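Jul 24, 2020

Spent most of the day on the mitten task again. The question from Gukport is still whether demonstrations made with the worn grippers can be mixed with demonstrations made with the hand-held tool, or whether the policy has to be trained on each kind separately. In May I thought separate was the only way. Now I'm less sure.

Results from the overnight run were waiting when I got in. Trained on 558 worn-gripper episodes alone, the policy put the item in the bin in 68 of 236 trials. That is a poor number, but better than the last one. Most of the failures were at the grasp. The fingers close a little high and pinch only the top of the knit. The transfer and release are mostly fine once it has hold of the thing.

Went through the log from Flusach and found the wrist pose drifting when the marker plate tips too far up. I had blamed the network for this. I will filter those episodes out and retrain before changing anything else.

After lunch, more work at the table. Gray on pale wood with the pink bin, same as before.

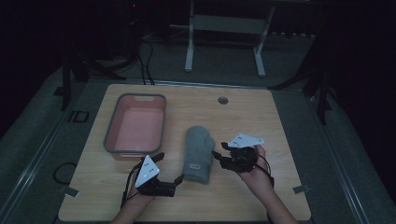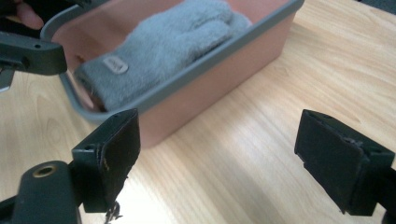

Still to do

Retrain without the tilted-plate episodes. Keep everything else the same, including the seed.

Look at the pads on the hand-held gripper. They are scuffed, and the foam has torn patches. Ask Fleltport what replacements cost and how long they take. If the new foam grips differently, the old episodes may not match the new ones, so I want a small set with each before switching over.

Write up the mixing test the way Hyvönen does it, with the total held at 700 episodes and only the share of each kind changed. I had been adding episodes on top, and that tells me very little.

Back up the pose logs. I forgot yesterday.

Shoulders sore tonight. Left at a decent hour and had soup.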